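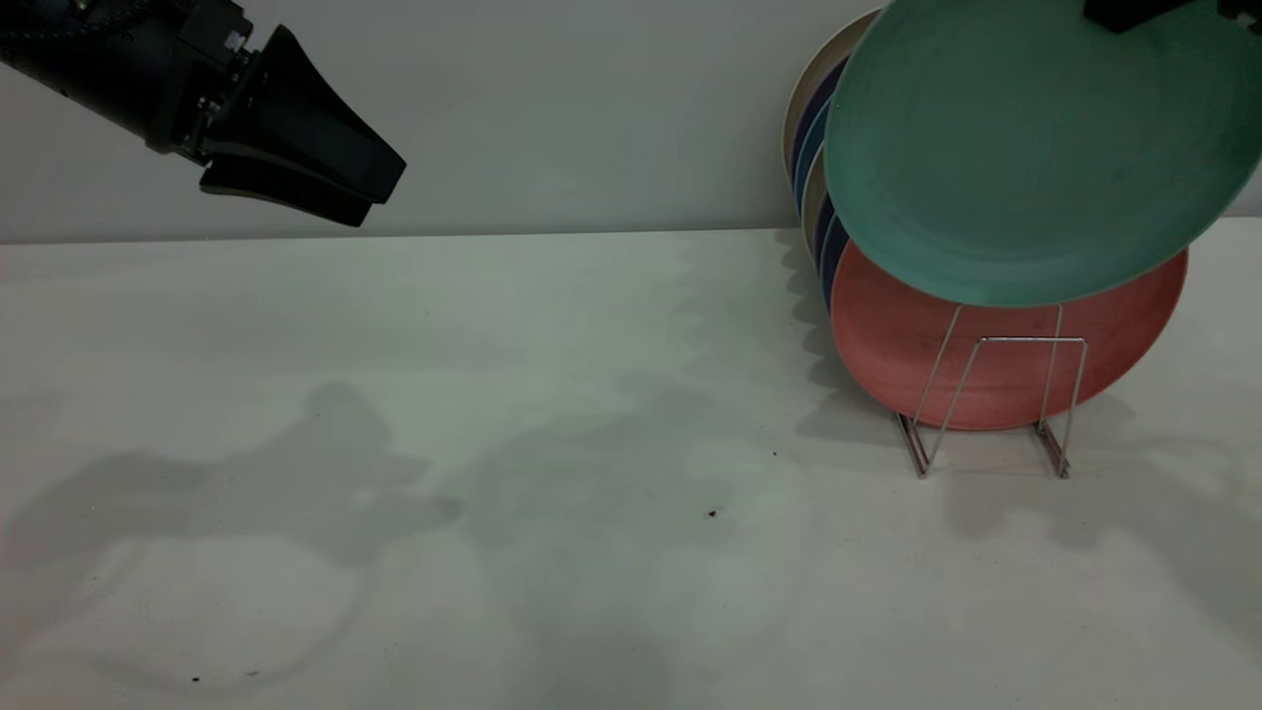

Gripper Test FAQ

I've been swapping grippers on and off my two arms since August, and the same questions keep landing in my inbox, so I've finally put the answers on one page. I'll add to it when I get the chance (usually Sunday, usually late).

What are you comparing, exactly?

Fingers, mostly! I have two arms set up at one table, and I'm trying different parallel grippers and fingertips on ordinary household jobs. The main contest so far is between the Pokell, a two-finger gripper with a short stroke and a nice strong close, and the Aubert, which opens wider but feels a bit mushy at the end of its travel. I also have a Gamberg on loan from Hortensia Cisternas, who would like it back, so that one got its turn first and its numbers are thinner than I'd want.

Why plates?

Because plates are mean. They're thin at the rim, they're slick, they swing if you hold them off center, and when they're standing up in a rack the next one is right there waiting to be knocked. A block or a soda can will let a sloppy gripper get away with plenty. My round plates have raised rims, and that little lip changes everything, since a fingertip can land on the flat part, on the lip, or half on each (the worst one, and of course the most common one).

The plates stand on edge in a small wire rack, tilted back toward the wall, and one arm lifts from the top edge. I tried lifting from the side for a week or so and gave up. The wrist has to come in so low that it bumps the table on every third try.

Why are they all different colors?

So I can tell from the video which plate went wrong! I started with an all-white set, and reviewing those clips was miserable. With coral pink next to navy next to cream, I can scrub through a recording quickly and see which rim moved. The strong colors also help my plate finder, which is a very simple bit of code that looks for curved edges. Cream against my pale wall is still hard for it. If you're copying this, skip the cream or hang something darker behind.

Do you need two arms for this?

Nope. One arm can do the lift just fine. I use two because I want to test the handoff later, where one gripper takes the plate from the other, and I didn't want to recalibrate the whole table halfway through. For the plain lifting runs the second arm waits well off to the side, up in the air with its fingers slightly open. I used to rest it down on the tabletop until Erasto Muli asked me what would happen if I sent it a move in the wrong order. Good question, Erasto. It scraped a line in my old tabletop, that's what.

Flat fingers or padded ones?

I go back and forth on this more than anything else. Bare wedge-shaped fingers slide between standing plates beautifully. They're skinny at the tip, so they fit where a padded finger just shoves everything over. But once they've got hold of a plate, it can pivot, and a big plate pivoting over a rack is a sight that'll age you.

Pads fix the pivoting and make the fingers fatter. My compromise for the moment is a thin strip of rubber on the inside face only, stopping short of the tip. It's fiddly to glue and it peels. I'd still choose it over either extreme.

How many lifts have you done?

3,262 as of this update, counting all three grippers. I'm stopping at 4,000, and then I'll put the whole spreadsheet up for anybody who wants it. Please don't ask for the half-finished one. I shared an early copy with Ida Hamann and she found two columns with the wrong headings before she'd finished her coffee.

So which gripper is winning?

For pulling a plate out of the rack, the Pokell. It closes the same way every time, and that matters more to me than raw strength. For putting a plate back in, the Aubert is ahead, and I didn't expect that. I think the mushiness helps: when the plate touches the wire a little off, the fingers give and it slides home. The Pokell just keeps pushing, and then the rack goes for a walk across the table.

The Gamberg was fine. Sorry, Hortensia. It was slow to open and it whined, but it didn't do anything badly enough to write home about.

Does the controller make a difference?

Way more than I figured. I ran everything on the stock controller to begin with, then moved both arms to a Trekbridge box, and my timing got a lot steadier. The grip command and the lift command used to drift apart, so now and then the arm would start rising before the fingers had really closed. I blamed the fingers for that for weeks! If your gripper seems to be missing at random, log your command times before you buy a new one.

Where do you put the camera?

Fixed, off the arms, looking across the table toward the rack. I tried a wrist camera too, and it's great right up until the gripper has a plate in it, and then all you've got is a big circle of plate. The fixed view keeps both grippers and the rack together. Pick a plain tabletop and soft overhead light if you can. You'll still get shadows (I do, big blobby ones under the arm), but soft ones bother my edge finder much less than hard ones did.

What did all this cost?

The arms I already had, so I can't give you a fair total. The extra fingers, rack, plates, mounts and glue came to $700, and too much of that was fingers I designed wrong. The rack and plates were the cheap part.

How long does it take to swap grippers?

15 minutes if I've laid the screws out, plus however long the recalibration wants. Tatu Kirui swears by quick-change plates and keeps sending me links. I haven't bought one yet because it adds length at the wrist, and I'd have to redo every height in my scripts.

Can I send you a gripper to try?

Yes please, as long as it's a parallel two-finger type and you don't mind me being blunt about it. Shabani Kashindye has one in the mail to me already, so you'd be next after that. Include the mounting screws!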